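Keep the Counter Open

8 January 2021

So the Nirnport post office counter is closing. Again. They tried it in the spring, people yelled, it went quiet, and now there's a notice on the door. Last day of December was supposed to be it, then they gave us a few more weeks. Generous.

The reason given is numbers. 208 transactions a week, the notice says, and a counter needs more. Fine. But who's counting what? My neighbor went in to mail one parcel and came out with her pension form filled in, correctly, by the woman at the window. One transaction. Forty minutes of somebody's help.

We're told to use Piltport instead. Ten miles. There is a bus, it goes out at 10 and comes back when it feels like it. Or do it online, they say, as if the whole town had a printer. I have one. It's out of ink. It is always out of ink.

And parcel lockers, don't start me. Tisitz got lockers two years ago, 67 of them, and the screen can't be read when the sun is on it. Great for picking up shoes. Try asking a locker whether your letter needs customs paperwork.

I wrote to the district office and got a form letter back, three paragraphs about modern habits. Most of what keeps a town going happens at tables and counters, somewhere you can put your papers down and have another person look at them.

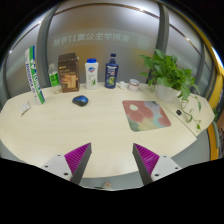 The petition stands at 1,886 names, in a town this size thats not a fringe. Sheets are at Reuter bakery till the end of the month, by the bread. Sign with a full address or they'll throw it out, they did last time.

And buy your stamps at the window while you still can. Every one goes in thier count.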